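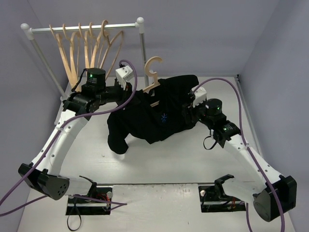 How far along is the clothing library, and will it be ready for the fall?

It's further along than I promised you in the spring. The sorting is finished, most of the tops are on hangers, and we should be able to open the doors in September if the second delivery of rails turns up.

So, the longer version. When your first payment came through we had 1,075 pieces of clothing in bags, stacked up the back stairs at Jania, and I'll admit I lost a little sleep over it! We've now been through every bag. We kept 818 pieces, and the rest went to the textile recycler or (the really nice knits that had only lost a button) into Caoimhe Breathnach's mending basket. She's working through those in the evenings and they come back looking better than half of what's in my own closet.

Hanging has been the slow part. We switched from wire hangers to light wooden ones in June, after the wire left bumps in the shoulders of just about everything, and I'm so glad we did. They do cost more, and you'll see that in the spending sheet. The trick with T-shirts and sweatshirts is to lay the thing flat on a table first, front side up, and slide the hanger in through the neck one shoulder at a time. Pulling it up from the hem is kinder to a tight collar but it takes ages, so we only do that with the fine knits. Black tops get a going-over with the lint roller before they go on the rail – they show everything.

The small tabletop rails from Plavow have been a hit. We keep just 5 or 6 hangers on one at a time, then carry them over to the big rail when it's full. Tadeo Troncoso wanted to load them up more and we tried it for an afternoon, but the shoulders got squashed together and we ended up doing a lot of it again.

Money: we're under on transport and over on hangers, and the two nearly cancel out. I'd like to move the leftover transport money across to size tags, if you're okay with that. The paper ones we bought tear the minute you tug on a sleeve.

Still to do before we open:

Coats and jackets, which need wider hangers (ordered from Grandar, no date yet)
Kids' sizes, around 13 bags' worth, sorted but not hung
The borrowing cards, which Aoife McGrath is drawing up
A mirror

Fergal Dolan will send the receipts separately. Come by any morning after ten if you'd like to look through the rails, and let me know about the tags when you get a chance.

Philomena Ní Bhriain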